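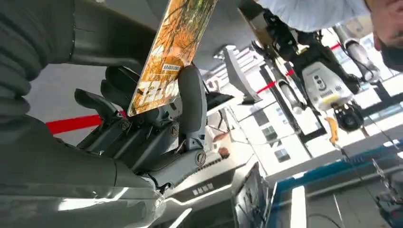 封面印着橙黄色秋叶的一本薄书。

帕恩利的新赛季赛程昨晚八点多挂出来了,我本来都准备洗澡睡觉了,结果手机在洗手台上震个不停,群里已经有人把整张表截图发了三遍。行吧,澡晚点再洗,先看赛程!

先说大家最关心的:今年联赛改制了。常规赛打完以后,排名前六的球队直接进季后赛,第七到第十名要先打一轮附加赛,争剩下的两个名额,凑齐八支。去年我们就是第九,眼睁睁看着别人打季后赛,我在看台上喝了一整个春天的闷茶(茶还是自己带的)。要是这规则早一年来,唉,不说了。

揭幕战客场打阿斯顿。对,就是去年在加时赛最后一攻把我们投死的那个阿斯顿。我第一反应是联盟排赛程的人心真狠,第二反应是赶紧查火车票。主场首战排在第二轮,对手是塔赫里,晚上七点半开球,还在老地方尤斯泰克球馆。

说到球馆,看台翻修总算弄完了,俱乐部给的数字是1,375个座位,东侧那排老木头长凳全拆了。我对那排长凳是有感情的,坐两节屁股就没知觉,可是离替补席近啊,教练骂人听得一清二楚。新座椅我上周溜进去试过一回,有靠背,腿也伸得开,就是颜色蓝得有点扎眼。

教练还是沙哈卜·加塞米,合同续到明年六月。我今天中午打电话给他,他正在吃饭,嘴里含着东西跟我说:“附加赛?我不想打附加赛,我想打前六。”我问他阵容够不够,他停了一会儿,说内线还差一个人。听这意思,还得再签。

阵容方面,后卫奥米德·阿巴西留下来了,这是整个夏天我最高兴的一件事。他去年场均出手不算多,可关键球敢投,对塔赫里那场下半场一个人追分,我嗓子哑了两天。膝盖的伤据他自己讲已经没事,训练全程都跟着,只是背靠背的比赛可能会歇一场。赛程里背靠背我翻了一遍,十二月最密,那段时间还要连着跑客场,看着就累。

女队的赛程也一起公布了,这边反而排得舒服些,前三轮有两个主场。恒·张继续当队长,新来的中锋雅奥瓦拉·纳潘上个月刚到,热身赛一共抢了53个篮板,我去看了其中一场,她卡位是真的稳,对面的大个子被她顶得直回头看裁判。女队今年还是老赛制,没有附加赛,前四名进半决赛。

票务这块我特意问了俱乐部的尼卢法尔·努里,她说季票老持有人先续,续完再对外放,附加赛和季后赛的票不包含在季票里,要另外买。这一条我估计会有人骂,我自己也嘀咕了两句。不过续票的人买附加赛票有优先权,算是找补一点。单场票在每个主场开赛前两周放出来,网上和球馆窗口都能买,窗口下午三点开。

还有个小变动:周中的主场比赛统一改到晚上七点半,比以前晚了半小时。下班赶过来的朋友应该会松口气,带孩子的就难说了,万一打个加时,到家可真不早。我问能不能调回去,努里说本赛季先这么试着。

揭幕战的客队球票阿斯顿那边还没公布怎么卖,一有消息我就更新在这条下面。火车票我已经买了,靠窗。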